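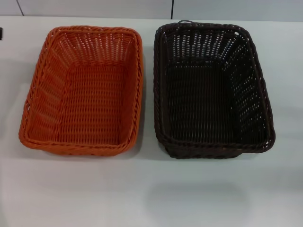 p. 66

Saturday, late

Well, we drew. One all away at Namport, and I've got no voice left, so I'm writing this instead of talking to anybody.

The whole bus was arguing about kickoff times on the way up. The league wants to shift four of our remaining home games to Monday nights so they can go out on the stream, and Bratwood people are not happy about it! I'm not either. I get home from work at six-thirty on a Monday if the traffic's kind. Maricel Samonte had a petition going round on a clipboard and by the time we parked she was up to 78 names, a few of them from Namport fans at the gas station, which I thought was pretty sporting of them. She wants 390 before she hands it in. I signed twice by accident and had to cross one out.

Anyway, the game. We were dreadful for half an hour. Gulyás kept dropping so deep to get the ball that there was no one up front to pass it to, and their goal came straight from a corner we should have cleared (we had two tries at it!). Second half was so much better. Furkance Park has that slope, and once we were kicking down it we looked like a real team again. Gulyás got the equalizer, a header, of all things, off the post and in. I hugged a man I've never met. He smelled of onions.

The crowd was given out as 327 and I swear half of them were us. Try getting that on a Monday in February.

We should have won it at the end too, but the ref didn't want to know about the handball. I've watched the clip five times on my phone and it's a handball every time.

Home game next, Saturday at three like it's supposed to be. I need to find my other glove and pay Maricel back for the bus.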